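Student project report: review of the Wovetti two-arm kit
Minttu Ikonen and Ismail Ouali, 2020-06-22

1. Why this kit
Our teacher, Hilde Van Acker, asked us to review one kit that a school could rent. We chose Wovetti from the firm Brekance. The rent is 300 euros per day, with support by phone.

2. Work with the mouse
We selected small office things for the task - a computer mouse is smooth and not easy to hold.

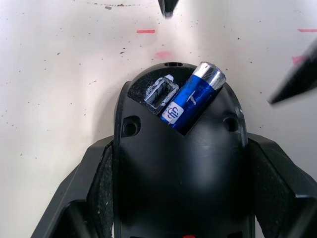
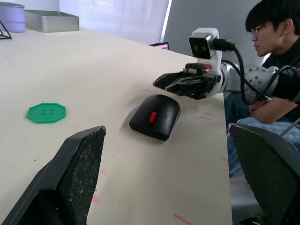
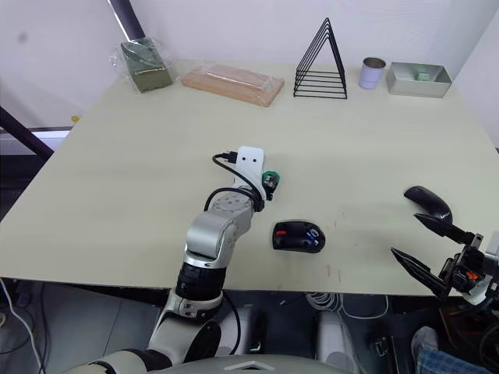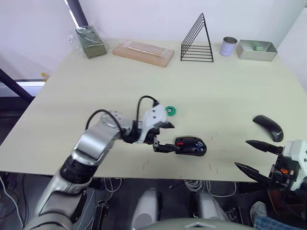 3. Our opinion
The manual has 185 pages and is clear, but the chapter about the grip force is too short. We wrote to Brekance about it and received a polite answer. We would rent the kit again, for two days and not one. The price for buying is still an open question for our school.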